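Week 4 handout: Why your eye lands where it lands (colour, packaging and the shelf)
October, notes by Mohammed-Awal Yakubu
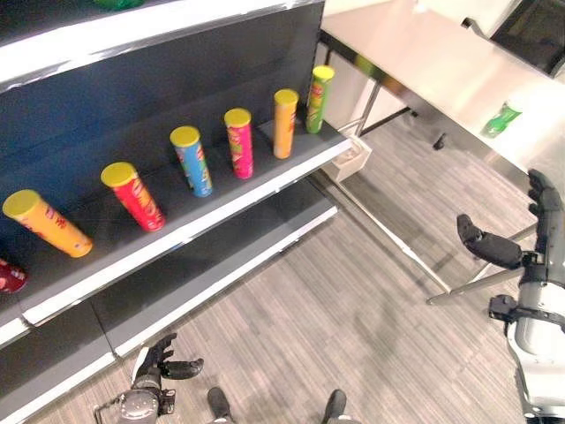
Packaging designers nearly always start with colour, and so shall we, even though I know a few of you came in on Thursday hoping to get straight on to lettering. Colour reaches the shopper first. From across an aisle you can't read a flavour name or a weight or any of the lovely copy someone has sweated over, but you can tell orange from blue, and if you've bought the blue one before then the job is done. Look at the row of chip canisters on that grey shelf: red, blue, pink, green and a couple of oranges, and every one of them with the same yellow lid. The lid says family, the body says which member of the family. I could talk about that for an hour (and last year I did, sorry to anyone who is repeating).

The two jobs a colour has to do

I want you to keep these apart in your head, because most of the muddled coursework I mark has them tangled up. The first job is belonging. A shopper should be able to tell that this pack and that pack come from the same maker. The second job is telling apart. The same shopper, in a hurry, with a child hanging off the trolley, should not go home with the wrong one.

They pull against each other all the time. Make everything match and people pick up the wrong tin. Make everything different and you've got a shelf full of strangers. The usual way out is to fix one part and let another part change. A fixed band along the top, a fixed lid, a fixed shape, a fixed corner for the name, whatever you like, as long as it really does stay put. Students love to fix something and then break the rule for the "special edition". Please don't, at least not until you've got the rule working!

Borrowed meanings

Nobody is born thinking that green means onion or mint. We learn it from the packs we grew up with, and we learn different things in different places. When I first moved to Britain I bought the wrong crisps for months, because the colour I expected for salt and vinegar was sitting on the cheese and onion, and then another brand had them the other way round again. Ask the person next to you what colour plain salted ought to be. Then ask somebody twenty years older.

So before you choose, go and look at what is already on sale in the category. You can follow the custom, or you can go against it, and both are fair choices, but you have to know which one you're doing. A purple carton of milk will get noticed. It may also get taken for a yoghurt drink.

The Declercq exercise

This is the one in your folders. Declercq is a soup maker (I made it up with Seidu Issahaku years ago, over a very long lunch, and we've never got round to replacing it). They sell tomato, leek, mushroom and pea, and they want to add a fifth, carrot and ginger. The trouble is that tomato is already a warm orangey red. Where does carrot go?

I've had all sorts of answers. Some people push the tomato darker to make room. Some give the carrot soup a ginger-brown and let the carrot look after itself. One group turned the whole range white with a coloured spoon on each, and it looked gorgeous on the table and vanished completely when we put it on a shelf at the end of the corridor. Try yours at the end of the corridor. I mean it, get up and walk.

Seidu's test, which I pinched and still use: print your range small, stick it on the far wall, turn most of the lights down and ask a friend to point to the leek. If they have to step forward, go back and widen the gap between your lightest and darkest packs. Lightness matters more than people think. Two colours can be miles apart on the wheel and still look like twins in poor light, and for shoppers who don't see red and green the way you do, lightness may be most of what they've got. Photocopy your sheet in black and white and see who disappears.

A word about numbers

Your brief says Declercq will print 3632 labels for the first run of the new soup, with 200 held back for samples. People skip over this bit and they shouldn't. Short runs and special inks don't get along, and if you ask for a fifth and sixth spot colour, somebody has to pay for them. When you cost your design, cost it for that run and not for some enormous one that would make your metallic purple look cheap.

Your written rationale should be around 2000 words. I'm not going to sit there with a ruler, but the one I got last spring that stopped at 1038 had clearly run out of things to say by the second page, and the padding began well before that.

For next week

Bring five packs from your own kitchen, empty and rinsed please (the tuna incident is still talked about). At least two should be from the same range. On a sticky note for each, write down the fixed part and the changing part, and if you can't find a fixed part, write that down as well, it's just as useful.

Read the Pesotow chapter in the course pack, pages on shelf position and eye level. The middle section on ink chemistry is heavy going and you can skim it. Seidu is taking the second hour and he'll be looking at lettering at last, so do bring a pencil, he gets cross about biros.

If your group hasn't picked a product yet, come and find me before the session and we'll sort something out together.

Questions about this handout: ask Mohammed-Awal Yakubu in the studio or after class | © Course notes, for use by enrolled students | Back to top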